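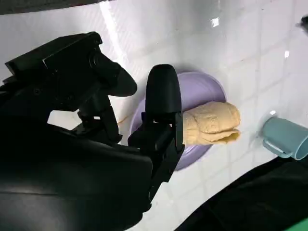

Issue 202

Aoife Hegarty has been washing up for a living, in one form or another, since she left school, and she does not believe a word of what is printed on the side of a bottle.

"It says it cuts grease in seconds," she says. "Which grease? How many seconds? I've rung two firms to ask and neither could tell me."

We met in the kitchen she rents behind the old Godoy bakery, where she runs a crockery hire business. Plates go out to weddings and funerals and come back, as she puts it, in a state. Last November she counted the whole stock for the insurers and got to 2,082 pieces. She has been testing cleaning products on them for years, mostly to save money, and writes up the results for other hire firms who, I suspect, read them for the rudeness.

Her current target is Herano, a concentrate sold at nearly three times the price of the stuff she normally buys. I had come half prepared to defend it, having used it at home and liked it. She asked me what I liked. I said the smell.

"There you are, then," she said.

Her method is plain enough. Two sinks, the same water from the same tap, the same baked-on egg. One sink gets the dear liquid and the other gets the cheap one. Someone else fills them so that she can't tell which is which. I asked whether one kitchen's egg really proved anything, and she agreed that it didn't prove much. "But it's more than they've shown me."
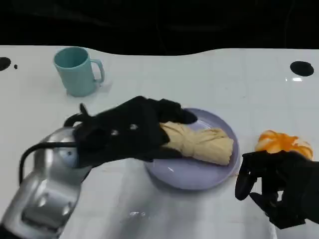 Does soaking overnight do any good?

For starch it helps, up to an hour or so, and after that you are only keeping cold dirty water in your kitchen. Tea stains don't shift at all without a bit of bicarbonate and some rubbing.

She is no kinder about dishwashers. The Skarnent she bought second-hand has an eco setting that runs for most of an afternoon — "I could have done the lot by hand and gone home" — and she doubts the savings claimed for it, though she admits she has never put a meter on the thing. I pressed her on that. It seemed a large gap for someone so keen on evidence.

"Fair," she said. "I'll borrow a meter. Write that down so I have to."

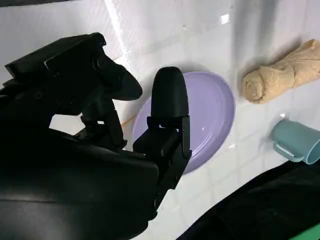 What bothers her more is the rinse aid. Irell, the brand the machine's handbook recommends, left a film on her glasses that she could feel with a thumb, and when she halved the dose the film went. She thinks most people use too much of everything, and that the caps are made large on purpose. I said that sounded like a hunch. She said it was one, and went off to see to a crate of saucers that had to be out by four.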